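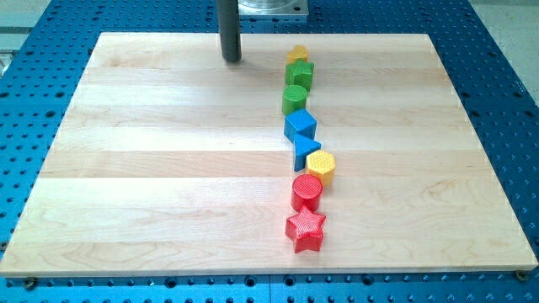
Gremcombe lab adds block-pushing episodes to its Pomberg set

The manipulation group at Gremcombe has added 1,067 episodes to Pomberg, its collection of tabletop examples for language-conditioned control. The new material covers arrangement tasks in which one arm, fitted with a plain cylindrical rod, pushes eight plastic blocks across a wooden board. It will be used to train the next version of Cemus, the group's control policy.

The blocks come in red, yellow, green and blue, two of each. In one task the operator is asked to bring all eight into a single column running from the back of the board toward the front. The rod cannot grasp or lift, so every change of position or heading has to come from contact with the side of a block. A star, a cube and a cylinder respond differently to the same push, and the group considers that variation the main value of the set.

Episodes are recorded by teleoperation. The operator moves the rod in the plane of the board while the system logs the commanded position, the measured position and the camera stream. Text instructions are attached afterward by a second person, who watches the recording and writes down what was done over each short segment. Typical entries read "push the red star in front of the red cylinder" or "move the blue cube slightly left." A segment may carry up to four wordings of the same instruction.

Yao-tsung Cheung, who runs the collection, said the column task was added after Cemus performed poorly on goals involving more than two blocks. "It would place a block correctly and then knock it out of line while going back for the next one," Cheung said. "The earlier data had very few recoveries, so it had little to learn from there." Operators are now told to correct a disturbed block in the same episode and keep recording.

Straightness is not scored at collection time. A column with a visible bend is kept as long as the order of the blocks is clear and neighboring blocks are close together. Fouad Farah, who maintains the labeling tool, Dabbas, said a strict alignment threshold had been tried and dropped. It rejected 62 episodes that reviewers had judged acceptable, most of them over the heading of a single block.

Dabbas has also been changed to store block order as a separate field, read from back to front. Annotators previously gave the order in free text – a practice that led to mismatched labels when two blocks shared a color.

Training on the enlarged set is due to start in October. Cheung said the group will first compare policies trained with and without the recovery segments, using the same starting layouts for both. Collection of a further task, in which blocks are sorted by color into the corners of the board, is under way on the same table.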